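Print runs should be set by the shelf

Small publishers still set print runs by unit cost. At 2000 copies the price per book looks good on the quote, and the quote is what gets approved. The cost of storing, moving and finally pulping the surplus sits in another budget and is rarely charged back to the title.

Fladon published its stock figures in November. Of 2869 copies printed for one series, 235 were still moving after the first year through normal trade orders. The rest were held at Hulholm on pallets, billed monthly.
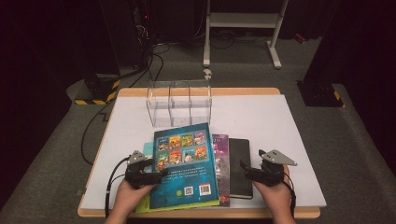
A first run of 300 costs more per copy – up to double, depending on binding – but the money at risk is far smaller. Reprints are now quick enough that a short gap in supply does little harm. Errors can also be fixed between runs, a benefit that no spreadsheet I have seen includes.

The usual objection is that bookstores want assurance of supply. They want a delivery date. Mamo has worked this way with its paperback list for years, and its return rate is lower than ours.

Unit cost should stay on the quote, below the total cost of the copies expected to remain unsold.

06/01/2020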